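**Prondlow, May 24, 2019.** The Hatham automation workshop opened its test hall to visitors on Friday for the first time this year. The program consisted of two demonstrations and a short tour of the control room. The hall logged 384 visitors by closing.

The main demonstration covered bin sorting, the subject of a joint project between Hatham and the parts distributor Korka. Staff ran the cell at reduced speed and took questions between runs.
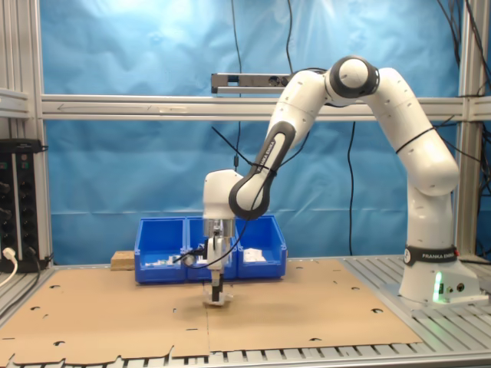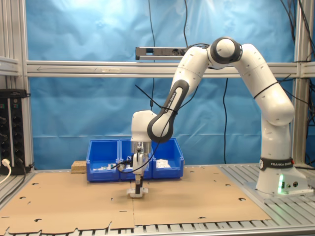
Korka handles small, light items that arrive mixed and have to be separated before packing. Its present line in Lebrun does this by hand, and the project is meant to establish which items can be moved to a robot without changing the packaging. Visitors asked mostly about lighting and about grip force on thin material. Staff said the blue cloth behind the table gives the vision software a uniform background, and that the three blue bins are a stock size already used in Lebrun. Grip force is set per item class and is not adjusted during a pick.

The project log stood at 1629 attempted picks on the morning of the open day, of which 1237 were recorded as successful. Most of the failures were attributed to items lying flat against the work surface. A revised set of fingertips is being machined and will be tested over the summer.

The second demonstration, a conveyor tracking exercise, was shortened after a belt sensor lost calibration. It will be repeated in full at the next open day, planned for September. Registration is through the Hatham front office. Groups from schools should state the number of attendees in advance, as the control room holds 12 people.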